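We use cookies to count visits to this newsletter. By reading on, you agree to this. OK | Read more

Print this page | Send by e-mail

Sorting the seed drawer before the season

Tuesday, April 7, 2020

Dear members,

In our house the seeds live in the bottom drawer of the kitchen cabinet, together with birthday candles and the instructions for a radio we no longer have. Every spring I open this drawer and I find more packets than I remember buying. This year I decided to do it properly, and several of you asked on the phone how I go about it, so I write it down for everybody.

First, take everything out. Put the packets in piles by plant family, with beans and peas together, then cabbages, then the onions and leeks, and so on. I used to sort by the alphabet, but in the garden the alphabet is of no help. When the families are in piles you see at once that you own five kinds of kale and no carrots.

Then look at the year on each packet. Parsnip seed I use only when it is fresh. Onion and leek I keep one more year, and not longer if I can avoid it. Tomatoes and cucumbers are patient and have come up for me after five years in the drawer. If the packet has no year on it, as with most of the seeds we exchange in January, please do the test I explain below.

The test is old and simple. Take ten seeds and lay them on a damp paper towel. Fold the towel, put it in a plastic bag with the name of the plant written on it, and leave it in a warm room. Lettuce needs only a few days, parsley can need three weeks, so do not give up on parsley too early. If seven or more seeds have opened, sow as usual. With four to six, sow more thickly. With fewer than this I throw the packet away, although my wife says I always hide one or two of them behind the candles.

For sorting I recommend a tray with raised sides. Small seeds such as celery jump very far when a packet has a hole in the corner, and once they are between the floor boards they belong to the house. 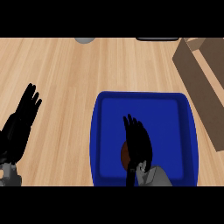

A blue tray with rounded corners, on a light wooden surface.

Those who grow the Gurkau bean should look at their seeds especially well this year. Last summer was rainy at the end, and in my own jar I found several beans with gray spots. I have put these aside and I will not plant them. Healthy seed of this bean is cream with a brown eye – if yours is completely brown, it has probably crossed with a neighbor's bean, and it is still very good in soup.

About the seed library: Our list now has 2,518 packets, given by 299 gardeners. The cupboard at Warkgate is closed for the time being, so we send seeds by mail. Please write to Stellan Hellström with the names of the plants you want, at most 3 packets for each household, and put your postal address in the same message. Last week he received four messages without an address. He answers in the evening, and roughly 60 envelopes are already waiting on his desk, so some patience is kindly asked.

We are still looking for the white cucumber which the Delić family brought to the autumn table two years ago. It was crisp and not bitter at all, even in the dry weeks. If somebody saved seeds from it, even a few, we would like very much to grow it again and share it next winter.

One small correction to the last issue. I wrote that broad beans should be soaked for two days. It must be one night. After two days they begin to smell, as I have learned from a reader who followed my advice.

Print this page | Send by e-mail

You receive this newsletter as a member of the Rarier seed circle. To stop receiving it, reply with the word "stop".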